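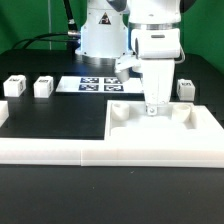 Black-and-yellow warning sticker on a white column

From: Ileana Căpraru
To: labels-list
Date: 31/08/2023
Subject: Re: Ink fading on shelf labels

Dear Till, dear all,

On 31/08 Till Stüber wrote:
> We have printed 300 labels for the shelves in the
> seed library, and the ones near the window are
> already hard to read. I used the Jiltomley paper
> sheets and a normal inkjet. Should I change the
> printer or the paper? I would prefer not to
> write everything again by hand.

I had the same trouble with our labels, and I would change the paper first. When I moved to plastic sheets, the corners stopped lifting, but the ink still became pale. So in May I bought a small thermal transfer printer, and I use it with a resin ribbon. Please do not confuse this with direct thermal, the kind used for shop receipts. Those labels turn gray near a window and you would be in the same situation as now.

Before you order anything, I recommend a small test. Print three labels, put one at the window, one in a drawer, and one on a jar that people touch every day. Leave them for 15 weeks if you have the patience. Veronica Bogdan made such a test for her jars and sent me the results, I can forward them if she agrees. 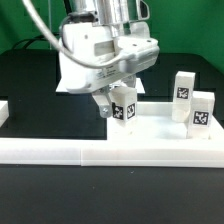
About the size of the letters I have a strong opinion – please make the plant name bigger and the number smaller. Visitors look for "bean", they do not look for 1152. On our old labels it was the opposite, and people always came to the desk to ask.

For cleaning the old glue I use warm water with a little dish soap, and then cooking oil for what remains. Cornel Pîrvu wrote to this list that he uses a hair dryer. I tried it on painted wood and some paint came off together with the label, so I would be careful there.

One question from my side: does anybody know where I can buy narrow resin ribbon in small quantities? My supplier sells only full boxes. I would gladly share a box with one or two members and pay my part of the postage.

With kind regards,
Ileana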